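I have been reading summit communiques for longer than is good for anyone, and the one that came out of Voltberg in December is a fine specimen. It runs to 234 paragraphs. I read all of them over two evenings, the second one with a headache.

For anyone who missed it, Voltberg hosted the regional economic summit this year. Forty delegations came, if you believe the host's press office, and they put the number in the first line of every release so you would not forget it. I went looking for who they were. Some of the forty were trade missions. At least one was a city. The list on the summit website calls all of them "delegations" and leaves it there, and most of the coverage copied the word and moved on.

The headline item was the Skurnine corridor, the rail and port project that has been announced at every one of these meetings since I started paying attention. This time it was "relaunched." I would like to know what happened to the first launch. The communique says the parties "reaffirmed their shared determination to accelerate preparatory work," and if you take that sentence apart there is no money in it and no date. Preparatory work on a railroad can go on for a very long time without anyone buying a rail.

Only two governments put their names to the corridor annex. The others "welcomed" it. I have learned to watch that verb. You welcome something when you were asked to pay for it and would prefer to be in the photo.

Then there were the speeches. One guest told the host that the whole region looked to him for stability, and the host nodded as if he were hearing a weather report. State television ran the clip at the top of the evening news. I don't think the guest believed it, and I'm not sure the host did either, but his government has a loan coming due and his neighbors aren't picking up the phone. Flattery is cheap when you're short of cash.

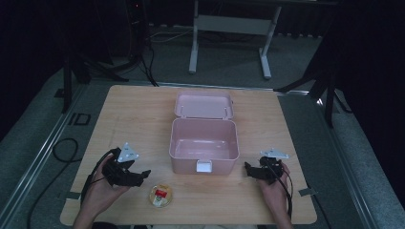
The Strachan declaration got less attention and probably deserved more. It is the document on shared fishing waters, signed on the side in the afternoon, and it sets up a joint inspection office in Dina. A real office, with a street address – I checked, and the address is currently a closed bank branch. Maybe they will move in by spring. I'll believe it when somebody answers the door.

A reader wrote to say I'm too hard on these meetings, that talking is better than not talking. Fine, I agree. But I'd like the talking to be reported as talking. Three papers I read regularly called the corridor a "deal" and one called it "historic," and none of them quoted the annex, which is two pages long and free to download.

Next year's host hasn't been named yet.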